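The Arm Is the Cheap Part

Before Evville Home Services spent a dime on robots, Mirta Painemal made a spreadsheet. It had one tab. By July it had 11, and one of them was called "Things We Forgot," which was the longest.

Painemal runs operations for Evville, a housekeeping company that looks after furnished rentals and the homes of older clients. Her sister Olga does the books. Between them they have bought vans, floor polishers and a carpet machine so loud that a client's dog left home for a weekend. They figured they knew how to buy equipment. Then they started pricing a robot arm that could pick things up off a living room floor.

"With a floor polisher you ask what it costs and they tell you," Olga Painemal says. "With this they ask what your vision is."

The first quote came from Troncoso, a dealer that handles the Fluvano arm, a mid-priced model on a rolling base. It was one page long and quite pleasant. The second page, which arrived the next Monday after Mirta asked a few questions, listed the gripper, the wrist camera, the mount for the wrist camera, the cable for the wrist camera, a spare cable, a charging dock, training for two people and something called a readiness visit. Nobody at Evville has yet been able to say what was made ready.

Maximiliano Villalba, who sold them the package and remains on good terms with everyone, is cheerful about this. "People budget for the arm like it's a car," he says. "It's more like a horse." Asked to go on, he mentions feed, shoes and the vet, then concedes that he has never owned a horse.

The vet, in this case, is Odair Arruda, a technician Evville hired part time and now wishes it had hired first. Arruda's opinion is that small buyers spend too much on reach and payload and far too little on fingers. A household arm rarely lifts anything heavier than a shoe. What it does, all day long, is close two fingertips on something light that would rather be left alone. Fingertips get scuffed, lose their grip and have to be replaced. Evville's first budget allowed for one spare set. Arruda asked for a drawer.
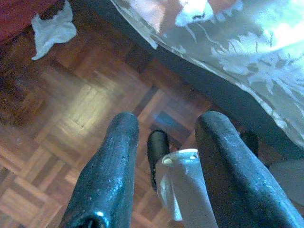
He also asked for ordinary rooms. The sisters had planned to test in a rented unit with gray flooring and good overhead lights, at $630 a month, and Arruda talked them out of it in a single lunch. Clients have patterned wood floors. They have glare from the window, and lace, and furniture with dark gaps underneath where things go to retire. A white cup that's easy to find on gray vinyl can be a different proposition next to a bright patch of sunlight on parquet. If the machine is going to be confused, he argued, it should be confused early, before anybody signs for a second one.

So the unit was dropped and the money went to a line labeled "real floors." In practice that means paying staff and a few patient clients for the use of their homes in the afternoons, plus a modest fund for breakage. The fund started at $200. The first claim against it was for a sugar bowl that had been knocked over by Villalba, on foot.

The other cost that sneaked up on them was people. Every hour the arm practices is an hour somebody sits with it, resets the objects and writes down what happened. Olga had entered this as zero on the theory that the staff were already being paid. Najwa Obeidat, a bookkeeper turned consultant who reviews equipment plans for small service firms, circled the zero in red and sent it back without further comment.

Obeidat has a rule for her clients, which is to take the price of the hardware and set aside another 60 percent for the first year of living with it. Evville's own tally went somewhat over that, mostly on labor and fingers. She considers this a respectable showing. She has seen a firm buy an arm too tall to go through its own supply room door, and the invoice for the new door was filed under software.

She also tells people to get the second quote. Evville got one from Evley, a rental outfit that would have supplied an older model by the week, with repairs included. It looked expensive on paper. Mirta now thinks it might have been the bargain, at least for the months when they were still learning what to ask. She has kept the brochure in the desk with the spare fingertips.

Would they do it again? Olga says yes, with a smaller arm and a longer list. Mirta says yes, in the voice of someone who still has payments to make. There is talk of a second unit next year, and she has started a new spreadsheet for it, beginning with a copy of "Things We Forgot." The tab for the arm itself is still blank.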